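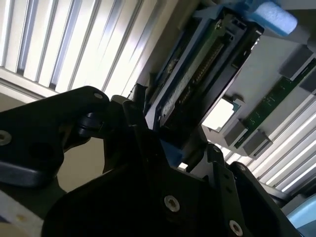 Veltura Bench Lamp review
Posted Oct 30, 2024 by Dorottya Borbély

I bought the Veltura in June to replace a clip-on lamp that had gone yellow and would no longer stay where I put it. I repair clocks and small radios at home, mostly in the evening, so a bench lamp gets more use from me than any other tool.

The lamp comes in two parts, the arm and the head, with a clamp for the table. Putting it together took one hex key, supplied, and very little time. The clamp opens wide enough for my bench, which is thick old beech. If your table has a lip underneath, measure first. The pad on the clamp is small and will slip off a lip.

Light quality is good. There are two color settings, a warm one and a cooler one, and I leave it on the cool one. Colored wires are easy to tell apart, including brown and red, which my old lamp made a mess of. The diffuser is wide, so my hands don't throw a hard shadow over the work. On polished brass you still get some glare and have to tilt the head away.

Brightness runs from 1 to 100 in single steps. That is far too many. Holding the button down speeds it up, but it always runs past the number I want and I have to tap my way back. The Molurlow I tried at a friend's shop has a plain dial and I liked it a lot better. The Veltura does remember its last setting when you switch it off at the button. If you switch it off at the wall it goes back to 30.

The arm is the best part. It moves with one hand and stays put, even stretched all the way out. After a few weeks the middle joint started to sag a little. I gave the tension screw a quarter turn and it has been fine since then. The instructions don't mention that screw – it is under the plastic cap on the left side.

The cord is too short. Mine reaches the outlet only because the bench is against the wall. The power brick is also wide and covers the socket next to it.

I bought mine from Deák, the lighting store, and they answered my email about spare diffusers the next day. They don't stock them, but they will order one.

I would buy it again for the arm and the light. If you change brightness often during a job, try the Molurlow first. I haven't used the larger Veltura with the double head, so I can't say if the buttons are any better on that one.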